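Notebook, folding and care trials
Entry 09/05/2026 – R. Halvorsen

Carried on with the dark fleece group. Bedroom at the Plondidau flat again, as the table in the main workroom is taken up with the Nernau curtains until they are collected. The bed is a bit soft for measuring but fine for laying out and folding.

Wash was 28 minutes on the gentle program, inside out, half the usual liquid. No softener. Driltmont's sheet says softener is allowed on fleece, but the February batch came out with a greasy feel and I don't want to repeat it. Spin at the lowest setting. The machine offers 900 as the next step up and I left that alone on account of the studs.

Air dried on the rack overnight. No tumble dryer for anything in this group.

Laid the black piece on the bed to go over the trim before folding. Started with the pocket side.
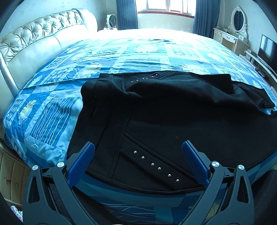

Black fleece on the blue patchwork-pattern sheet. Small rhinestones near the top edge, studs along the pocket seam.

Checked the trim by running a thumb along each row. Nothing came away. Looked at the wrong side too: the backs of the studs are flat enough, but one near the side seam catches on a fingernail. Marked it with a bit of white thread. If it snags the lining I'll press it down with the small pliers and a scrap of felt.

Lint: a few light specks left on the front. Sticky roller takes them off the open fabric but I kept it away from the stones. Soft brush there, strokes going down only.

Folding. First try was in half lengthwise with the trim inside, which puts studs against studs. Second try was the same fold with a sheet of tissue between the layers, then in thirds from the bottom. Holds its shape and goes into the 13 inch box with the lid closed. Using the second method for the rest of the group.

To do:
Ask Nnaji for more tissue, the wide kind. We are nearly out.
Write 105 on the box label and copy it into the list.
Strip the bed and shake out the sheet before the light-colored fleece goes on it.
Check the thread-marked stud again after the next wash – same program, same spin.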